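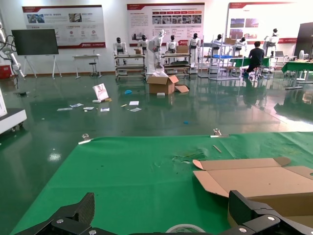 Opened box and a roll of clear tape on the green cloth

From: Tzu-hsuan Ko
To: Dindel stoneware list
Date: Apr 23, 2021
Subject: Re: Plates broken in the mail (again)

Chang wrote:

> The second parcel from the March swap came today and three of the
> Skarholm dinner plates are in pieces. The seller did use bubble wrap,
> but they were stacked flat in one box with newspaper on the top and
> nothing on the bottom. I got a refund offer and I'm not upset with
> anyone. My question is whether we should have some kind of packing
> standard for the list. Also, is it worth filing a claim with the
> carrier or will they just say it was packed wrong? And does anybody
> know if the brown rim Skarholm was ever sold one plate at a time?

Sorry about the plates. I have mailed Dindel pieces for a long time, first to family and then through this list, and I've had my share of breakage. Most of it was in the first few years. I don't want to write rules for other people, but I can say what I do now.

Plates go on edge, never flat. A stack lying flat puts the weight of all of them on the bottom one every time the box is dropped, and the older Skarholm plates have a thin foot ring that goes first. I wrap each plate on its own in plain packing paper, then wrap them in bundles of 4 with a sheet of cardboard between each one. The bundle gets taped around both ways. You should be able to shake it and hear nothing.

The bundle goes in a small box, and the small box goes in a bigger one with at least 2 inches of padding on every side, including the bottom. People forget the bottom. Crumpled paper is fine if you crumple it hard and use a lot more than looks right. Loose foam peanuts let heavy things sink, so I only use them for cups and lids.

Cups: stuff the inside with paper first, then wrap the handle separately, then the whole cup. The Cuvetti espresso cups have that square handle that sticks out and I have never seen one break anywhere else. Set them in the box with the handles facing the middle.

Teapots: take the lid off and wrap it by itself. Never tape it to the pot. Tape on the glaze is usually all right, but the matte Dindel glazes will hold the glue and it is a lot of work to get it off. If you already have this problem, a little cooking oil on a rag overnight, then dish soap. Don't scrape.

Used boxes are okay if the corners are still sharp and the walls don't give when you push on them. I open mine up flat and look along the folds before using them again. If a fold has gone soft I cut the box up for dividers. Go over the bottom seam with more than one strip.

On the claim. I have filed twice and been paid once. The one that was paid had photos of the packing before I closed the box, and the buyer kept everything, including the outer carton. The other time the buyer had already thrown the box out and that was the end of it. So keep the box, keep the paper, and take your pictures before you move the pieces around. Ask the seller for the receipt with the insured value on it. If it was mailed with only the basic coverage, look up what that pays before you spend an afternoon on the form. For anything over $50 I buy the extra insurance and add it to the postage, and I tell the buyer I'm doing it.

On your last question, yes, the brown rim was sold open stock for a while, but only the dinner and salad plates. The bowls came in sets. My mother's price sheet lists them that way. It has no year on it, which doesn't help much. The open stock plates have the name stamped in a circle on the back and the set plates have it in a straight line. If you are trying to match the others you have, check that first, as the circle ones run a hair wider and they don't stack neatly with the rest.

I have two brown rim dinner plates I could let go, both circle stamp. One has a knife mark you can feel with a fingernail. Write to me off list if you want them. I'd rather trade than sell, and I am still looking for the Cuvetti sugar bowl lid in gray. The lid only. I have the bowl.

As for a packing standard, I'd leave it to buyer and seller but put a short note in the swap post asking sellers to say how they pack. With around 3000 people getting these messages, a lot of them are new to mailing dishes and don't think to ask. I can write up the plates part for the welcome message if the moderators want it. Somebody else should do casseroles and anything with a wooden knob. I don't own any and have never mailed one.

Tzu-hsuan

--
Dindel stoneware list
Please trim quoted text when replying. Swap posts go in the monthly thread.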